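Villville Soapmakers and Washers list
Subject: Re: mushy soap, and which dish?

Hello all,

I said I'd report back on the soap dish question. The oval one, and a bar of the pink.
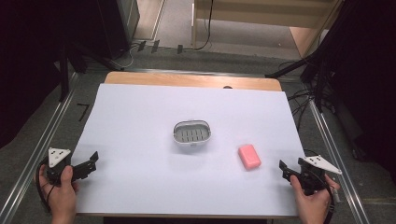

On 14 September, one of our newer members wrote:

> Mine has slots too and it still goes to jelly by teatime. I think people blame the dish when it's the soap that's wrong, or the bathroom. We've got no window in ours and three people washing their hands one after the other in the morning, so the poor bar never gets a minute to itself. I've tried it on a sponge, on a saucer and on a folded flannel (horrible, don't). Before I spend any more money could somebody tell me whether a dish with drainage makes any difference at all, and if the rounded bars last longer than the square ones? I've a whole box of the square ones from Curnville and I'd rather not waste them.

Right then! I do think the dish matters, but I half agree with you about the bathroom. Mine's the oval sort with a white rim and a grey insert with two rows of short slots in it, and the bit I'd stick up for is the insert. A dish with a solid bottom is really just a small bath for your soap. With slots the water has somewhere to go, as long as you tip out whatever's gathered underneath, and I have to admit I forgot for a fortnight when I first had one and what I found under there doesn't bear describing.

So my first question back to you is whether you're emptying yours. My second is where it sits. I had a Donati one for years on the corner of the bath, right under the shower, and it could have had a hundred slots and still been swimming. I moved it to the windowsill and the same kind of bar went on for ages. You haven't got a windowsill, I know, but a shelf on the far side of the basin would do, anywhere the splashes don't reach.

As for rounded against square, I can't say I've noticed them lasting any longer. The pink ones have rounded corners and they're nicer in the hand, that's all I'd swear to. Square ones have that sharp edge for the first few days, which I don't like on my wrists, but it wears off soon enough and I certainly wouldn't bin a whole box over it. What I would do is take them out of their wrappers now and stand them on end in the airing cupboard with a gap between each. They get harder as they dry out and a hard bar stands up to a busy bathroom much better. Turn them over when you remember.

The other thing, with three of you queuing up, is to have two bars on the go and swap them over at night. It sounds fussy but it's no trouble once you're in the habit, and the resting one gets a proper chance to dry. You'd want a second dish, obviously. Brakance do a plain one in the market hall that's perfectly good, and I think the last one I bought was 67p in the end-of-line basket, although that was a while back and I wouldn't go in expecting it.

Oh, and the slivers! Somebody asked about those last month and I never answered. Wet the sliver and the new bar, press them together and leave them overnight without touching them. If it's a different colour you get a stripe, which I quite like.

Does anybody else line the bottom of the dish with anything? I was told rice once but that seems a waste of rice.

Best wishes from a damp bathroom

3 replies in this thread | 1388 views

Recent on this list
Flannels: how hot a wash?
Soap slivers, what do you do with yours
Curnville seconds box, is it worth it
Getting limescale off a slotted insert
Swaps and spares for September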